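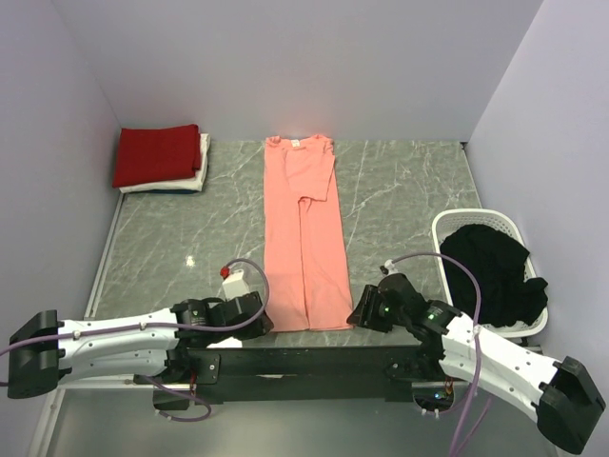
October
By Benoît Bailly, Press Office, Pumulitz

Pumulitz and Guérin Complete 168 Hours of Shirt-Folding Recordings for Two-Armed Robots

SKAKLOW – Pumulitz has finished the first collection of laundry-folding recordings made with Guérin, the commercial laundry operator. The collection holds 168 hours of accepted material, all of it recorded at the Pumulitz workshop in Skaklow by people steering pairs of robot arms through the job of folding clothes. It will be used to train Lundska, the company's control software for two-armed machines.

The recordings cover short-sleeved shirts, long-sleeved shirts, towels and plain cloths. Short-sleeved shirts make up the largest share. Guérin asked for this because shirts take up more hand labor at its plants than any other item and are the hardest to pass to a machine.

"A towel has four corners and you can usually find them," said Benoît Bailly, who led the recording work before moving to the press office this fall. "A T-shirt comes out of a basket as a lump. The collar could be anywhere. The operator has to look at it, pick a place to grab, and quite often let go and pick another place. We wanted all of that in the recordings, including the second and third tries."

How the recordings are made

Each recording station at Skaklow has a table, plain walls on three sides, a basket for the clothes that still need folding, and two arms mounted at the front. An operator stands behind the arms and guides them with a pair of hand controls. When the operator moves a hand, the matching arm moves with it. The system stores the joint positions of both arms, the opening of each gripper and the camera views, all on one clock.

A single recording, which the team calls a take, starts with the arms in their rest position and ends when the garment has been folded and put on the pile. Operators are asked to work at a steady pace and to avoid rushing the final fold. They may stop a take at any point. A stopped take is kept in a separate folder with a short note on the reason, and it doesn't count toward the accepted hours.

Clothes go into the basket unfolded and are not arranged first. Colors are mixed over the course of a shift. Dark items were added in larger numbers partway through the project, after early tests showed that the software had trouble finding sleeves and hems on black fabric. Those tests also led to a change in the tabletops. The first ones were plain and matte, and the software did poorly when it was shown anything else. Stations now use several surface patterns, among them stone and marble looks, and the tops are swapped between shifts.

The folding method was agreed with Guérin before recording began. For shirts, the sides are brought in toward the middle to make a long strip, the sleeves are laid over the body, and the strip is then folded from the hem toward the collar. Operators who fold differently at home were asked to learn the Guérin method and were given time to practice it by hand before they used the arms.

People and training

A total of 13 operators took part. They were hired locally, and most had no background in robotics. Two had worked in tailoring and one had spent several years on a packing line.

New operators practiced for nine shifts before any of their takes were accepted. The first shifts were spent moving foam blocks, the next ones on towels, and the rest on shirts. Pumulitz had planned for a shorter training period and extended it after comparing early and later work from the same people. In the early takes, the two arms tended to move one after the other. In the later ones, one arm held the fabric in place while the other pulled it straight, and this was the kind of movement the project was meant to collect.

Operators worked in short blocks with a break after each. Guiding two arms takes close attention, and the quality of the takes dropped when blocks ran long. The morning block usually began at 8:30 a.m., after the arms had been checked and the grippers wiped down.

"I fold a shirt in a few seconds with my own hands," Bailly said. "With the arms, my first one took me most of a coffee break and looked terrible. You lose your sense of touch. You have to learn to read the cloth by eye – whether it's pulling, whether you've got one layer or two."

Checking and labeling

Every take was watched by a reviewer who had not recorded it. The reviewer marked the start of each stage, such as picking up, spreading out, folding in the sides and placing on the pile, and gave the finished garment one of three grades. The top grade means the item could go straight to a customer under Guérin's own rules. The middle grade means it is usable but uneven. The lowest grade means it would be refolded.

Takes with the lowest grade were kept in the collection if the movements along the way were sound. The reviewers' grades are stored with the recordings, so the training team can decide how much weight to give to each group.

Takes were removed when a camera had dropped images, when an arm had been bumped by hand, or when the clocks on the two arms had drifted apart. Clock drift was the most common fault in the first weeks. It was traced to a network switch and has not come back since the switch was replaced. Some older takes were lost as a result, and Pumulitz recorded that material again at its own cost.

No people are shown in the released camera views. Clothes were bought for the project or supplied by Guérin from unclaimed stock. Garments with names or company logos were left out.

What comes next

Lundska is being trained on the full collection now. An earlier version, trained on part of it, is running on a test station in Skaklow. It can fold towels without help and can complete the side folds on a shirt that has been laid flat for it. It does not yet reliably take a shirt from a full basket and spread it out. Pumulitz does not plan to place the system at a customer site until it can do so.

A second round of recording is planned for the winter. It will include shirts with buttons, children's sizes and items turned inside out, which the first round left out entirely. The team will also record corrections, in which the software does the folding and an operator takes over the hand controls when something goes wrong. The moment of takeover and the repair that follows are stored as a separate kind of example.

Guérin will supply the clothing for the second round and will send two of its floor staff to Skaklow to help with grading. The company has set aside an area at one of its plants for a trial station. No opening date has been agreed.

Pumulitz will make a sample of the collection available to university groups on request. The sample includes accepted takes, stopped takes with their notes, and the labeling guide used by the reviewers. Groups that want access should write to the press office with a short description of their work. Requests are answered in the order they arrive, and the drives are sent by mail, as the files are too large for most download links.

The workshop can be visited by journalists by appointment. Visitors may film the stations while they are in use, provided the operators on shift agree, and may try the hand controls on a practice station.

About Pumulitz

Pumulitz develops control software for robots that handle soft and flexible materials. Its workshop and offices are in Skaklow. Lundska, its main product, is in development and is not yet on sale.

About Guérin

Guérin washes, presses and folds clothing and linen for hotels, care homes and private customers. It has worked with Pumulitz since the start of the folding project and shares the cost of the recordings.

Press contact: Benoît Bailly, Press Office, Pumulitz, Skaklow | © Pumulitz. Text may be reprinted with credit. | Back to top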